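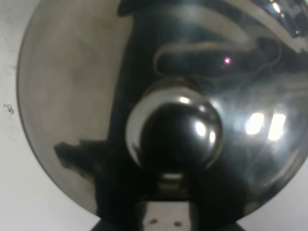 I've had the Cundix wrist camera kit on trial for three weeks and need to decide whether to keep it. It goes on the small arm we use for fitting knobs and handles to turned metal parts, and its job is to find the knob so the arm can line up before it closes. On painted or brushed parts it does this well. On the polished discs it is all over the place. The windows or light panels reflected beside the knob come up as two bright white rectangles, and the software marks one of them as the part about as often as it marks the knob itself. The knob has bright spots of its own, and it is mostly dark against a dark part of the disc, so I can see why it struggles.

Help Desk > Robot Arms > Vision Kits > Cundix wrist kit and shiny parts

I bought it through Trarivwood, who give you 30 days to send it back. I have turned the exposure down as far as the Cundix software lets me, and I have taught the part again from scratch using 70 pictures. That helped a bit in the morning and was no better by the afternoon. Their support people suggested the Moschos filter set, which costs extra and screws on the front of the lens. Before I spend more money, has anyone used this kit on mirror-finish metal? Would the filter sort it out, or should I return the lot and look at the Stiltatus one? I can't change the finish of the parts, and the bench has to stay where it is.

Answer 1 (accepted)

I run two of these kits, one on plastic and one on chromed fittings. The chromed one took a long time to get right and the filter was the smallest part of it.

A polarising filter cuts glare well on glass, plastic and varnish. On bare polished metal it does very little unless the light is polarised as well. The Moschos set I bought came with the lens filter and a sheet to put over your own lamp. If you fit the first and leave out the second you will wonder where your money went. It also does nothing about daylight, so if those rectangles are windows you need to deal with them separately.

What I would do, in this order:

Cover the windows with card for an hour and run the same part several times. It costs nothing and tells you whether daylight is the trouble. Your morning and afternoon results make me think it is at least part of it. If they turn out to be ceiling panels, switch those off instead and work with a lamp.

Put a plain matt surround over the bench. Mine is a white plastic storage tub with the bottom cut out and a lamp shining on to the outside of it. The metal then reflects plain white nearly everywhere and the knob shows up by its outline. The camera and gripper will still be reflected as a dark patch, and you can't get rid of that on a wrist camera, but it stays in the same place if you always look from the same position.

Teach the part again after the surround is up. Don't keep the old pictures in the set. I did, and it carried on picking up ghosts until I cleared them out.

With that in place mine misses 11 in around 4000, and most of those are parts sitting crooked in the holder. Before the surround I had stopped keeping count.

As for the kit, I'd keep it. The mounting is solid and the software is slow but clear. The manual has one page on shiny surfaces and it isn't much use.

Answer 2

Send it back. I had the Cundix and the exposure control doesn't go low enough. The Stiltatus goes lower and comes with a ring light. It is dearer and the cable is too short for a long arm, so you will need an extension.

Comment from the person asking: Does the ring light not show up in the metal as well?

Reply: Yes, as a ring. You can tell the software to ignore it, but it moves if the arm tilts.

Answer 3

Not used it on metal, but do you need the camera for this? If the discs always sit in the same holder you could make a better stop for the holder and go to a fixed position. We took the camera off one of our arms last July and it has been quicker since. No good to you if the parts come in different sizes.

Update from the person asking, 15th March

Tried the card over the windows. Both rectangles went and it found the knob every time until I took the card down again. I'm building the surround now and won't bother with the filter for the time being. The parts do come in different sizes, so the camera has to stay. Trarivwood have agreed to extend the return period by a fortnight, which should be long enough to run a full batch.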